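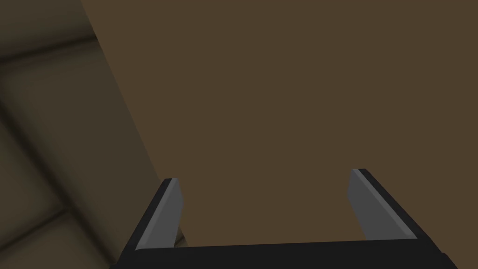 Wanted: 60 households in Umodthorpe to try our new home internet (and tell me what's wrong with it)

Print this page | E-mail to a friend
14 shares | 6 comments

Hi! I'm Dirceu Pacheco and I run customer trials at Hurov, the phone and internet company with the little shop next to the post office. You may have talked to me already if you've ever called to complain about your bill, because I did that job for four years before this one.

We've got 2,844 home internet customers in and near Umodthorpe, and a good many of them are still on the old copper lines. Copper was fine when everyone just checked their e-mail. Now there are three people on video calls in the same house, somebody's updating a game console, and the whole thing falls over at dinnertime. We're planning to move those homes to a wireless service called Ustard, where a small receiver in your window picks up the signal from one of our towers and passes it to a box indoors. Before we sell it to anyone, I want it in real homes with real walls and real teenagers.

So I'm looking for 60 households to live with it from January, for twelve weeks.

What you'd get

Ustard at 300 Mbps, free for the whole trial, plus a $300 credit on your Hurov account when you finish. (If you're not a customer we'll mail you a check for the same amount.) You keep your current line running the entire time, so if our stuff goes down on a Tuesday night in the middle of your show, you plug back in to the old one and send me an angry note. I do want the angry note!

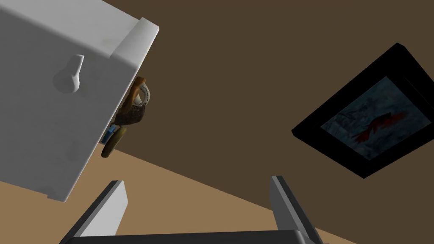 Large white box with a small handle.

What I'd ask from you

Let one of our installers in for a morning or an afternoon. Use Ustard as your main connection for everything you normally do, including the heavy stuff. Fill out a short form once a week, which takes me five minutes and I type with two fingers. We'll also call you twice, once near the start and once near the end, and those calls run half an hour or so. If you move out or just get sick of it, you can quit whenever you like and we'll pay the part of the credit you've earned.

We do collect some numbers from the box itself: speed, dropouts, how strong the signal is, how much data goes through in total. It doesn't record which sites you visit, and I wouldn't want to know. The full data sheet comes with the sign-up form and it's two pages long, in normal English, so please read it.

Who I'm after

You need to be 18 or older, live inside the town limits or out along Després Road, and be the person who pays for the internet (or have their okay in writing). Renters are welcome, but check with your landlord about the window receiver. It comes off without leaving a hole.

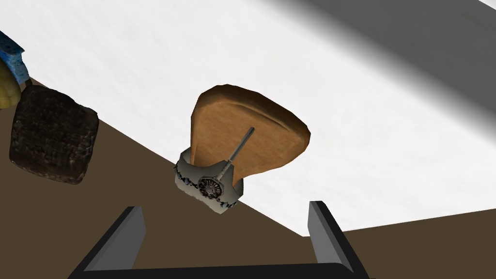
I especially need folks in the older stone houses at the far end of Després Road, where our signal maps are mostly guesswork, and people who work from home at least three days a week. Big families, yes please. People who live alone and stream one movie a weekend, also yes, I can't build a network for gamers only. You don't have to know anything about tech. If you call the router "the blinky thing" we'll get along great.

Sorry, but we can't take Hurov employees or anyone who lives with one, and we can't do businesses this time around. There may be a separate trial for shops later on, and I'll put your name on the list if you ask.

How to sign up

Pick up a form at the shop or e-mail us and put "Ustard trial" in the subject line. Tell me your street, how many people live with you, who your internet is with now, and the best time of day to call. I read every one of these myself, so you might wait a week for an answer. If more homes apply than I have boxes for, I'll choose so that we get a mix of streets and house types, and everyone hears back either way.

Questions first? Call the shop after 10 a.m. and ask for Dirceu.

Print this page | E-mail to a friend

Contact us | Copyright Hurov. All rights reserved. | Back to top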